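Print this page | E-mail to a friend
Reading time: 2 min

Half four. Bus from Domstead late again, rain in her shoes, and the hall at Fenside already stacking its chairs.

Thirty pounds in her purse. Twenty of it owed.

She went down the tables fast. Jigsaws. A bread bin. Coats, coats, somebody's curtains. Then the back wall and there it was, against a big blue-grey cloth they'd hung up, as if it was having its portrait done.

A kitchen. Knee-high to a grown up, near enough. Lot 11 on a bit of card.

She knew it. Not this one - one like it. Number 264, Tahiri Road, the flat over the shop, her mother saying stand still and her standing at the little counter instead, frying nothing. Hers had been a box with rings drawn on in felt tip. But she'd had a pot. She'd had a real lid.
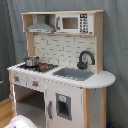

Lot 11. Play kitchen, wood, with microwave and small pot.

The pot was what did it. Left on the cooker at the back, like whoever it was had been called away to tea.

She put her finger on the microwave buttons. Printed. Pressed one anyway. 2203, she thought, the old door code, and pressed that too, four stupid pretend beeps under her breath.

"You after that?" A woman with a roll of stickers.

"How much?"

"Thirty. It's solid, mind."

"I've got ten."

The woman looked at the clock. Looked at the van outside, HELLOW REMOVALS, engine going, a man in it eating crisps.

"It's for my grandaughter," she said, which was nearly true. September, the baby was due. There was no telling what sort of baby. It might hate kitchens. It might be years before it could stand up, and where would she keep it till then, in a flat with one cupboard and a bike in the bath.

"Fifteen," said the woman.

So five less to give back. She'd be shouted at. Fine.

"Fifteen. Can he drop it off?"

"Ask him."

She asked him. He wiped his hands, came in, had a look at the white counter with its round end sticking out, sucked his teeth. Going past Domstead anyway, he said. She'd have to sit in the front and hold the pot.

She held the pot. All the way down the hill, wipers going, both hands round it - careful, as if it was full to teh top.

Print this page | E-mail to a friend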